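Going to the hearing

So I finally did the thing I have been telling other people to do for years and went to a public hearing in person. A legislative one, up at the state capitol, the kind where a witness sits at a little table with a microphone and a row of elected people look down at them from a curved desk. I've watched loads of these on my laptop with a bowl of cereal. Being in the room is a whole different animal and I have a lot of feelings about it, so get comfortable.

Quick background for anyone who hasn't been following (which is most of you, I know, my sister included). The oversight subcommittee has been looking into the Skavura contract since spring. Skavura is the company that got hired to run the state's new benefits portal, the one that kept logging people out halfway through their forms. The contract got extended twice without going back out to bid, and the subcommittee wants to know who signed off on that and whether anybody above them had been warned. There are emails. There are always emails.

The witness on Tuesday was Costel Oprea, who was deputy director of procurement when the second extension went through and has since left state government. He'd been invited back in June and said no. Then he got a subpoena and his lawyer asked for more time, and then for a bit more. By August I'd pretty much given up on ever hearing from him, and then the notice went up on the legislature's website with his name on it and I asked for the day off work before I'd even finished reading.

Getting in

The website says doors open at 8 and I figured I'd be the only weirdo there. Nope! The line already went down the steps and past the bike racks. A guy behind me had brought a folding stool, which I was snobby about for ten minutes and then deeply jealous of. The two women in front of me had both been stuck in the portal mess, one of them for her dad's home care hours, and she had every letter he'd ever been sent in a binder with colored tabs. I hope somebody on that subcommittee gets to see that binder one day.

Security was fine. They took my water bottle and let me keep my pens. The room holds a lot fewer people than it looks like it does on the stream, and a good chunk of the seats have paper signs on them for press and staff, so the back half of our line got sent to an overflow room with a TV. I made it into the second-to-last row by sheer luck, behind a very tall man who I came to know mostly by the back of his neck.

I'd printed the whole hearing packet beforehand, all 700 pages of it if you count the appendices (I did two to a sheet, double-sided, I'm not a monster). At home it lives in a magazine file and I'd been adding sticky notes all month. On the bus it lived on my lap and weighed as much as a cat.
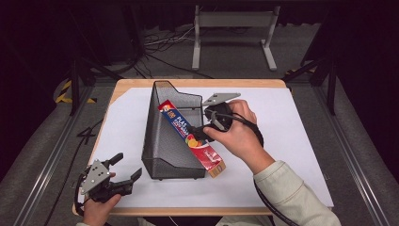
What he said, and what he didn't

The chair opened with a statement that went on for 15 minutes. I timed it, out of spite. Then Oprea read his own, which was short and careful and had clearly been gone over by a lawyer with a very fine comb. He said he'd acted on the information he had at the time. He said he respected the work of the subcommittee. He said the phrase "to the best of my recollection" so early on that the tall man's shoulders went up and down, and I'm pretty sure that was a laugh.

The first round of questions was a mess, I'm sorry to say. Each member gets a few minutes and a lot of them used theirs to make a speech and then tack a question mark onto the end. One representative spent his entire turn on whether the hearing should be happening in the first place, which, okay, but you're already here, sir. You have a name plate.

Then it got to Sebastian Ene. He's new this session and I'd honestly never paid him much attention, but he was the only one up there who asked short questions and then waited. He'd ask, Oprea would give half an answer, and Ene would just sit there looking at him until the other half came out. That's how we got the part that ended up in the news: there was a phone call before the second extension was signed, and Oprea's boss was on it. He couldn't recall who set up the call. He could recall that the outage numbers came up. You can't tell on the stream how quiet a room gets when that happens. All the typing at the press table stopped and then it all started again at once.

Ene also asked about Ikonen, the consulting outfit that wrote the review saying the portal was "broadly on track" (the review is in Appendix 2 if you want to read it and get mad). Had Oprea read the whole review or only the summary? Long pause. He'd read the summary. The woman with the binder said "oh my God" at a totally normal speaking volume and got a look from the sergeant-at-arms.

They took a break after that and I ate a granola bar in the hallway standing next to a reporter I recognize from TV, who is much shorter than I thought and was eating the exact same granola bar. I said nothing to her. I regret it.

The second half was mostly about documents. Which ones have been turned over, which ones are still being reviewed, which ones are maybe sitting on somebody's personal phone. It matters a ton and it is very hard to stay awake for. I wrote "ask for log??" in my notes at some point and I've got no idea what log I meant. If you were there and you know, please tell me.

What happens now

The chair said there'll be at least one more session before they write anything up. The boss hasn't agreed to come in yet. My guess is that she will, now that the call is on the record, but I've been wrong about this subcommittee plenty of times and I told you all in spring that it would be wrapped up before school let out, so.

A couple of you asked in the comments last time whether it's even worth showing up if you're not testifying. I think so? Nobody up on that desk knows who I am and they never will. But I saw Ene look out at the seats a couple of times while he was waiting on an answer, and the chair did too, and a full room has to feel different from an empty one. Plus I learned more from watching the staffers' faces behind the members than I have from any article. There's one in a green tie who shuts his eyes every time his boss goes off script – I could watch him all day.

If you do want to go to the next one, sign up for the email notices on the subcommittee page, get there well before the doors open, and bring a sweater, the air conditioning in there is no joke. Written comments are open too and you don't have to be fancy about it. The binder lady is sending hers in this week and I said I'd proofread it for her.

I'll put my cleaned-up notes in a separate post once I can read my own handwriting.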